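Home | Posts | Workshop notes | Reading | About

Open afternoon at the Fomden lab

Reading time: 4 minutes

I went over to Plestness in October for the open afternoon at Fomden, who have been working on household manipulation for a few years now. I had asked for a place in the small group and got one, which meant two hours with the engineers and very little time with the slides.

The building is a former insurance office and most of the test areas still look like rooms. One has a kitchen counter, one has a bed, and the one I spent longest in is set up as the corner of a sitting room with a bookcase. Oluwaseun Ojo ran that part. He looks after the grasp planner, called Jilia, and answered questions in the order they were asked, including the dull ones.

The task is shelf tidying. The arm is given a target state for the shelves and has to get from whatever is there to something close to it. Books are a good test object for this. They are thin and stand close together, and a leaning one changes its angle as soon as its neighbour is moved. A parallel gripper with two fingers needs a gap on both sides of the spine, and on a full shelf there is no gap. Jilia deals with this by tipping: one finger goes on the top edge of the book, pulls it forward a few degrees, and the grasp is then made on the part that sticks out. People do the same thing with an index finger. 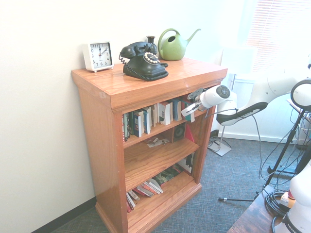

Ojo gave us the figures for the current version. The test set is 253 shelf layouts, and since the summer they have logged 1,107 attempts across them. He put the success rate at some 80 per cent for upright books. For leaning books it is lower, and he declined to give a number until the layouts had been balanced properly, which I thought was fair. An attempt is marked as failed if any book other than the target ends up flat or on the floor.

The most common failure is a double pick. Two slim paperbacks with similar spines are seen as one book, and the fingers close on both. The second most common is contact with the shelf above. The wrist is the widest thing that has to go in, and with a tall book there may be very little room between the top edge and the board. The planner keeps a clearance margin and gives up on a grasp that would break it. I asked whether it could come in from a lower angle. It can, but the tipping motion then has less travel, and the book tends to slide back before the second grasp.

The objects on top of furniture are treated as fixed. Jilia builds a keep-out volume round each one and plans the arm path outside it. For a solid object this works well. A handle or a long spout is simply wrapped in a larger box, which wastes space but is cheap to compute. Cords are harder, as a coiled one can hang outside its box and the depth data on thin black cable is poor. They are trying a second segmentation pass for cords only. It adds 200 milliseconds to the planning cycle, and Ojo did not sound troubled by that.

Speed is modest. A single move takes long enough that conversation carries on over it. None of the engineers apologised for this and I would not expect them to - the joint speed is capped for visitors, and most of each cycle is perception anyway.

The other stop was a short talk on Żak, their tool for writing the target states. You give it ordering rules (height, colour, a named sequence) and it produces a layout with tolerances. The file format is plain text and quite readable. I took a copy of the format notes and will write them up separately once I have tried a parser.

Two things I forgot to ask: how the finger pads wear, and whether a glossy dust jacket slips more than cloth. I have sent both questions on by email and will add the answers to this post when they come.

Contact | © Workshop notes | Back to top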